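Computer drop-off returns to Jerkgate on Saturday

Jerkgate residents can hand in old desktop computers, laptops and monitors at the Flikov Street depot this Saturday, the first free drop-off the town has held since the spring. The gates open at 9 a.m. and close at 2 p.m.

The drop-off is paid for by the town and run by Aguiar, the recycling firm that already handles glass and cardboard in Jerkgate. Drivers should come in from the Flikov Street side and stay in their cars until a worker waves them forward. The Mill Lane gate will be shut because of paving work.

Each household may bring up to four large items. Keyboards, mice, power cords and chargers do not count toward that number and can be brought in a bag or box. Printers will be taken if the ink or toner has been removed. Televisions, microwaves and anything with a cooling unit will be turned away, as they were last time.

Kristine Policarpio, who runs the town's waste office, said the spring drop-off took in 500 items and ran well past closing. The line reached the traffic light by mid-morning, and some people gave up and drove home. A second lane has been added at the depot, and laptops will now be taken at a walk-up table so that people with one small item do not have to wait behind trucks.

"If you only have a laptop, park on the street and walk it in," Policarpio said. "You'll be done in a couple of minutes."

Machines that can still be used will be set aside for Wovon, a charity with a shop on Dean Street that fixes up computers and gives them to families and adult students. The charity placed 200 desktops in local homes last year. The rest will go to Aguiar's plant, where metal, circuit boards and plastic are sorted and sold on.

Rowena Malabanan of Wovon said desktops are the easiest to save. A tower with a dead hard drive or missing memory can often be put back to work with spare parts, and people should not hold one back because a piece has been taken out of it. Older laptops are harder, mostly because of worn batteries and cracked hinges. The charity is short of monitors and would like to see more of them on Saturday.

Swollen laptop batteries should not be put in with other items. Tell the worker at the gate and leave the laptop on the seat or floor of the car until someone comes to collect it.

Not everyone is pleased with the plan. Kieran Ashworth, who owns the tire shop across from the depot, said his customers could not get in or out during the spring event. He asked the town to move it to the fairground. Policarpio said the fairground is booked through August but could be used for the next one. Two parking officers will be on Flikov Street on Saturday to keep driveways clear.

Businesses and schools are not covered and should call Aguiar to set up a paid pickup. Residents who cannot drive to the depot can ask the waste office for a home pickup by Friday noon. There is no charge for residents over 65. 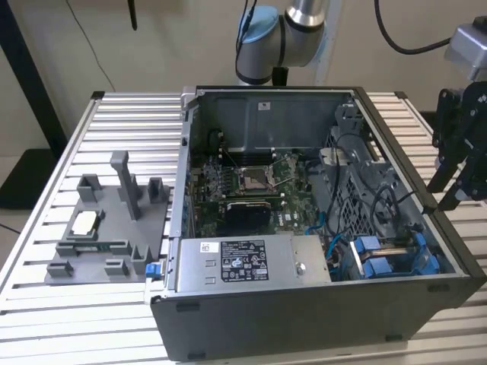
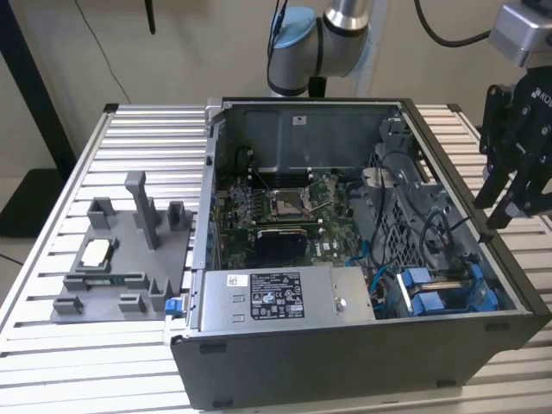
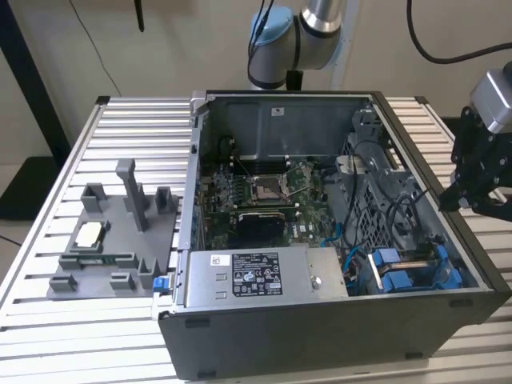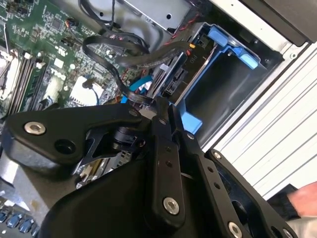

An open desktop computer case.

Do I have to erase my files before I drop off a computer?

Aguiar wipes or shreds every drive it receives, but the town asks residents to copy anything they want to keep and sign out of their accounts first. Drives cannot be returned once they have been handed over.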